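Turkava Clay Roaster, 4-Quart, with Lid

Item 2458. Made by Useo. Two pieces: base and domed lid.

We've been cooking in this one since last August and it has more or less moved into our oven! If you've never used a clay roaster, think of a covered pot that you soak in water before it goes in. The clay drinks up the water, then lets it go slowly as steam while your dinner cooks. Chicken comes out so tender you can take the leg off with a spoon, and you need hardly any fat to get there (we often use none at all).

What we cook in it

Chicken is the obvious place to start. A bird of up to 4 pounds fits with room left over for onions, carrots and a few small potatoes down the sides. Rub the skin with salt, paprika and a little crushed garlic, tuck half a lemon inside and put the lid on. If you want crisp skin, take the lid off for the last fifteen minutes. The juices at the bottom are wonderful over rice, so don't pour them away.

But please don't stop at chicken. Dried beans are a joy in here – soak them overnight, add a bay leaf and a whole onion, and let them go low and slow for an afternoon. Pork shoulder is lovely too. So are whole beets, which steam in their skins and then slip right out of them. We've even baked a round loaf in it, and the crust crackled for a good five minutes on the rack. 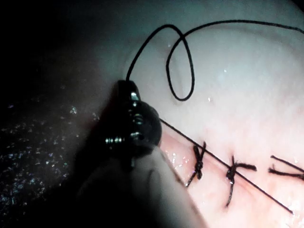 Soaking and starting cold

Fill the sink with cool water and put both pieces under for fifteen minutes. The very first time, give it half an hour. Pour off the water, load it up and set it in a COLD oven. Then turn the oven on. Clay hates sudden changes, and a soaked pot going into a hot oven can crack clean across. Starting cold adds a little to the cooking time, so begin with your usual recipe and allow an extra twenty to thirty minutes.

Most of our recipes run at 425 degrees, which sounds high, but the wet clay keeps things gentle inside. Beans want it lower, 300 or so. Always check the middle of the meat with a thermometer; 165 for chicken.

When it comes out, set it on a folded towel or a wooden board, never on a cold stone counter or a wet stovetop.

Size and fit

The base and lid together stand 238 mm high and the base is 242 mm across, so it is nearly as tall as it is wide. Move your oven rack to the lowest slot before you begin. It fit easily in both of our ovens, but if yours is a small countertop model, get the tape measure out first. 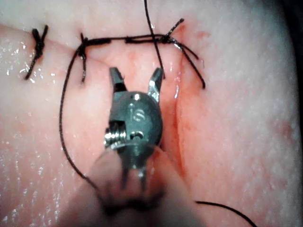
Cleaning

Hot water and a stiff brush. For anything stuck, a spoonful of baking soda and an overnight soak will loosen it. Skip the dish soap, as the clay is unglazed and will hang on to the taste. No dishwasher either. Let it dry completely, then store it with the lid turned upside down so air can get in. Ours has gone dark and blotchy inside and we love it all the more. The color doesn't change the food one bit.

If you cook a lot of fish, you may want a second pot just for that. The smell does linger.

Good to know

Not for use on a burner, under the broiler or over an open flame.
Fine in the microwave, soaked first.
Replacement lids are sold separately. The lid from the older Benítez roaster does not fit this base; we tried.
The Fergate trivet holds it nicely at the table.

A simple one to try first

Slice two onions thick and lay them in the soaked base. Add four chicken thighs, skin up, a can of chickpeas (drained), a handful of dried apricots, a teaspoon of cumin and a good pinch of cinnamon. Pour in half a cup of stock. Lid on, cold oven, 425 degrees for an hour and ten minutes. Scatter chopped parsley over the top and bring the whole pot to the table. It stays warm long enough for seconds, and there will be seconds!

Page updated 12 Jul 2022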